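Why Are Bricks Laid in a Zigzag?
Nitwood Kids -- Walls and Floors, part 1

Look at a brick wall near you. Any one. School, garage, the back of a store.

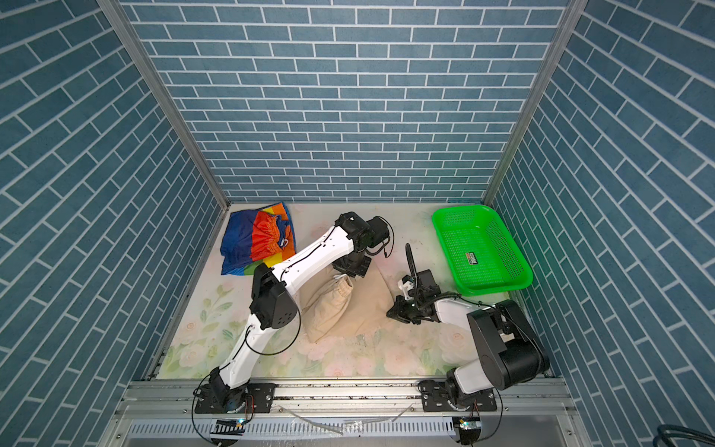 Now find the thin lines running up and down between the bricks. Do they go straight from the top of the wall to the bottom? Probably not! They jump sideways on every row. That jump is called a stagger, and each row of bricks is called a course. Two good words. Keep them.

Why stagger?

Think of toy blocks. Stack them in plain towers, side by side, then push one tower. Over it goes, all by itself. The towers next door don't help one bit.

Now build again, but put each block across the gap between the two blocks under it. Push. Much harder, right? Every block is sitting on two others, so the push gets shared out. Real bricks work teh same way. Weight from the top spreads sideways as it goes down.

What's the stuff in between?

Between bricks it's mortar -- a paste of sand, cement and water that goes hard. Between tiles it's grout. Grout is finer, and it fills the gaps so water and crumbs can't get in. Often white or gray, but you can get nearly any color.

Can you just print bricks?

Yes! Lots of brick walls aren't brick at all. The pattern is printed on paper or sheets and stuck on. Blue bricks, pink bricks, whatever you like. It's light and it goes up fast. It doesn't hold up a roof though. That job belongs to the wall behind.

Floors get prints too. Flowers are an old favorite, roses most of all. Soft pale flowers look nice but they do show scuffs and stains, becuase there's so much light color for a mark to sit on. Busy dark patterns hide dirt better.

A trick for your eyes

Stand at one end of a long wall and look along it. The rows are level, you know they are. But they seem to slope and squeeze together far away. This is called perspective. Things look smaller when they're farther off, so the gaps between the rows look smaller too. Artists use it to make a flat drawing look deep.

Try it: the paper wall

You need paper, scissors, glue, a blue crayon.

Cut 40 small rectangles, all the same size. Color them in. Glue down one row, with a thin white gap between each. Start the next row with a HALF brick. Then whole ones. Third row, start with a whole brick again. Keep going, whole, half, whole, half, till you run out.

Got more paper? Cut 80 and do a castle.

Next time in Walls and Floors: why bathroom tiles are shiny.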